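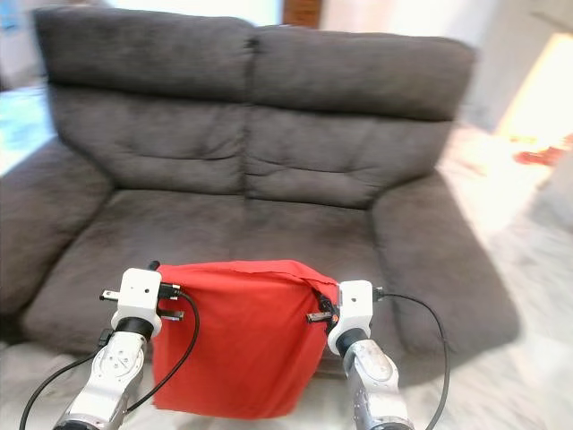
Evening Host (part-time) at Culis Reading House, Prosberg

Culis is a small lending library and reading house in the old part of Prosberg. We have 1,761 books in four languages, a tea kitchen, and opening hours which are made for people who work during the day. We are open from 4 p.m. until 10 p.m., Monday to Saturday. From January we look for one person to take care of the evenings.

What you will do

You open the door at 4 p.m. and you are the first face our visitors see. You lend and take back books, make new member cards, and put the returned books in their right place on the shelf. You prepare tea and coffee and keep the kitchen clean. On Friday there is a reading evening in German or English, and you help the guest reader with the microphone and the chairs. At 10 p.m. you close the cash box, write the numbers in the evening book, and lock up.

Some evenings are very quiet. On other evenings the school groups and the chess players come at the same time, and then you must stay friendly and also be a little strict. Talking is allowed in the kitchen and in the front room, but the back room is for silent reading.

What we ask from you

You speak German and English well enough to help a visitor without searching for words. A third language is welcome, and Italian would make us especially happy, as we have many Italian books and at the moment no one in the team who can recommend them. You do not need a diploma as a librarian. Experience in a shop, a café or a school is good for us. You should be able to carry a box of books up one flight of stairs.

Our catalog runs on a program called Zandisari. It is old and it looks old, but it can be learned in two evenings – we will sit with you until you feel sure.

What we offer

The job is 5 evenings in two weeks, six hours each evening, and the plan is made one month ahead. The pay is 1,300 francs per month before taxes, also in the months when we close for holidays. You get a yearly budget of 400 francs for courses or for books of your own choice. You can borrow as many books as you like and there are no late fees for the team. The contract is for one year at first, and we hope to make it longer.

How to apply

Please write us one page, not more, about yourself and about a book which you have given to somebody as a present. Add a short CV. A photo is not necessary. You can leave everything in the mailbox at our front door or give it to the person at the desk, any evening. Please write "Evening Host" on the envelope.

We invite people for a talk and after this for one trial evening, which is paid. If you come by bus, get off at Widmer and walk up the hill past the pharmacy. The entrance is on the side of the building, by the bicycle stand.

Questions about the hours or the contract can be asked at the desk before you apply.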